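Informe de avance del taller compartido de Givcombe
Proyecto: dos brazos con manos articuladas para tareas de colocación
Para: Iveta Štefanec, programa de pequeñas ayudas Mallton
Redacta: Hicham Younis

Este informe cubre el trabajo hecho desde la entrega del segundo pago. El montaje mecánico está terminado y los dos brazos trabajan ya sobre la misma mesa. Quedan pendientes el cierre definitivo de las muñecas y la parte de software que coordina ambas manos.

Gasto. De la última partida quedan 300 euros sin comprometer. El resto se fue en servos de repuesto, cable y tornillería. La factura del proveedor Gajdoš llegó con un error en el IVA y la hemos devuelto; en cuanto tengamos la corregida la adjuntamos a la justificación.

Mecánica. Matúš Halás rehízo los soportes de los hombros porque los primeros cedían con el brazo extendido. Las carcasas de los antebrazos son las mismas que en el informe anterior. El cableado de las muñecas pasa por una abertura lateral y todavía hay que entrar ahí con frecuencia para revisar conectores -- preferimos dejar las tapas para el final.

Tablero de pruebas. Usamos una plancha blanca dividida en paneles, con contornos dibujados y piezas cilíndricas azules de distintos grosores. La tarea consiste en coger una pieza y dejarla en su sitio.
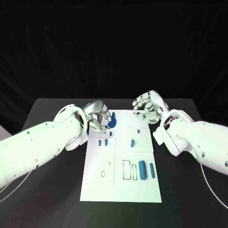

Última modificación de esta página: mayo de 2020

La mano izquierda sujeta una pieza corta de punta redondeada, con el índice y el corazón por encima. Con piezas de ese tamaño el agarre es aceptable. En la última tanda hicimos 40 intentos con la mano izquierda y 16 acabaron con la pieza de pie dentro del contorno. Los fallos se concentran en los cilindros más pequeños, que se vuelcan al soltar. La mano derecha va más retrasada: se mueve bien en el aire, pero la calibración del pulgar no es repetible y aún no damos cifras.

Software. Natália Dvořáček mantiene el control de cada brazo por separado. La coordinación entre los dos está escrita y sin probar con piezas. Ha habido tres paradas por pérdida de comunicación con el brazo derecho, todas resueltas reiniciando el controlador; la causa sigue abierta.

Cambios respecto al plan. La demostración en Tridedville se aplaza hasta que la mano derecha pase la misma prueba que la izquierda. No pedimos ampliación de presupuesto.

Próximos pasos:
Repetir la calibración del pulgar derecho con el útil nuevo.
Cambiar el conector de comunicaciones del brazo derecho.
Probar las yemas con una capa de silicona fina en las piezas pequeñas.
Cerrar las muñecas y fijar los cables sueltos de la mesa.

Ľubomír Jelínek guarda los registros de las pruebas y puede enviarlos a quien los pida.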